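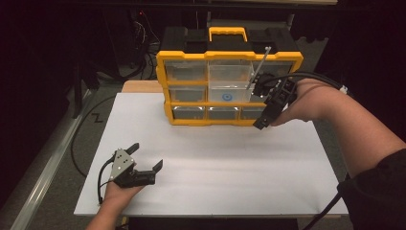
生存建造游戏《Grimley》昨晚推送了新一轮更新,重点是背包。玩家抱怨了两年的储物系统终于重做,原先那个把矿石、鱼干和火药混在一起的无底口袋被取消,换成可以随身提着走的格子箱。样子不难想象,就是家里放零件的那种小抽屉柜,黄黑两色,三排透明抽屉,顶上一个黄色提手,只不过游戏里的版本还要防沼泽兽啃咬。初始箱子有6格,升级材料只在Kasta盐沼出产,而盐沼目前的主要特产是玩家的尸体。

开发方Sombatkul工作室的设计主管Lamai Wongsuwan在公告里说,团队希望大家“出门前想一想带什么”。论坛的回应相当热烈,置顶帖里有人贴出自己旧背包的清单,共1744件物品,其中大半是绳子。发帖人表示每一根都有用。

同时调整的还有沼泽兽。这种生物现在会循着腌鱼的气味追人,距离比从前远了3倍,落水也甩不掉。更新说明把这一条归在“体验优化”名下。

旧存档里放不下的东西会自动转存到Pridard港的仓库,取货须排队,排队的是游戏里的角色,速度由港务员的心情决定。心情数值暂不公开。主机版更新要等到四月。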